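Enska Hand-Held Gripper, Model 2
Trendent Bench Tools
Page updated 4/10/21

The Enska is a two-finger gripper you hold in your hand. Operators use it to do a bench job the way they normally would, and the recording is used to set up the Ra bench arm for the same job. It suits small-parts work such as sorting, kitting and loading compartment boxes.

What changes at the bench
The people who do the job now are the ones who teach it. An operator with no programming background can record a new task in one shift. Once the arm is running, it takes over the repeat picks. The operator moves to checking filled boxes, handling odd parts and changing the setup when an order changes.

At the Kurkidholm assembly shop, the kitting bench went over to the Ra arm in July. The bench fills 4,000 compartments a week. Both operators stayed on the line and now split their time between inspection and recording new tasks. They asked for a slower arm speed when someone is standing at the bench, and that setting is now standard on all units.

Before you order
Plan for 90 minutes of training per operator. Holding the gripper is tiring at first, so we suggest short sessions and a change of hands. Agree with your staff beforehand on who records, who can see the recordings and how long they are kept. Recordings cover the bench and whatever is behind it.

Parts need to be small enough to fit between the fingers and firm enough to hold. Soft bags and loose wire are not supported.

Details
Fingers: black, two per gripper, screw-mounted
Jobs stored per arm: 23
Work surface: any flat bench, matte finish preferred
Supplied with: gripper, spare finger set, bench stand, printed guide
Sold separately: Ra bench arm, floor mat, second gripper

Spare fingers ship from stock. Grippers are built to order. For a quote, send us a short list of the parts you handle and the size of your bench.
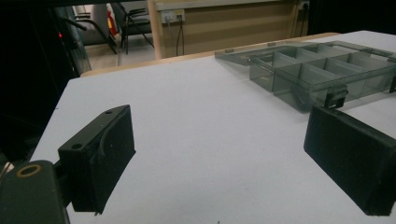 Enska fingers over a white bench top, with an open compartment box at right.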